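Pinasville Tenants' Network: spring petition update

The petition for a rent review board closed in May with 157 signatures from residents of the Buckley Street buildings and the blocks behind the rail yard. That is enough to put the question on the city council's agenda under the local petition rule. The clerk's office has confirmed receipt and assigned it to the housing session on 6/10/26, starting after the regular budget items.

The petition asks the council for a standing board with tenant seats, a public record of rent increases, and a written notice period before any increase takes effect. It does not ask for a rent cap. Several people raised this at the doors, and the answer is that the network has not taken a position on a cap and will not do so before the fall meeting. 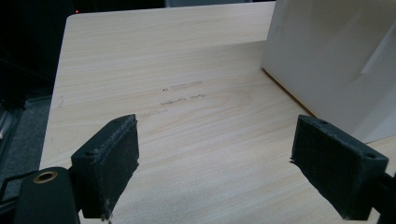 What happens at the session

Public comment is open to anyone who lives or works in Pinasville. Speakers sign up at the door and get three minutes each. The network has 8 speakers confirmed and would like 15. You do not have to be a member. If you have had an increase in the past year, bring the letter, or a copy with your name blacked out if you would prefer that.

Interpretation in Spanish will be available. Requests for other languages have to reach the clerk 6 days ahead, so please write to us early and we will pass them on.

Kevus, which manages most of the Buckley Street units, has sent the council a letter opposing the board. It says existing state law already covers notice. Our reply is on file with the clerk and paper copies are at the network office. The main point is that state law sets a minimum and leaves cities free to go further on record keeping.

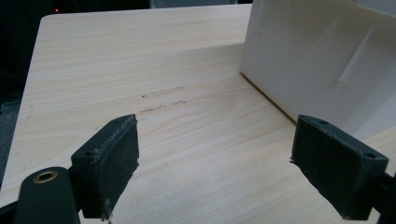 The council can vote to draft an ordinance, send the question to a study group, or table it. A study group would push any decision into next year. We are asking members to write to their council member before the session and to say plainly that they want a draft. Short letters in your own words are better than copies of ours.

Vicente Iturra is keeping the speaker list and can help with preparing remarks. Leave your name and a phone number at the office on Zusetti Avenue, or put a note through the door if we are closed. Rides to city hall leave from the same address an hour before the session opens. Children are welcome in the chamber.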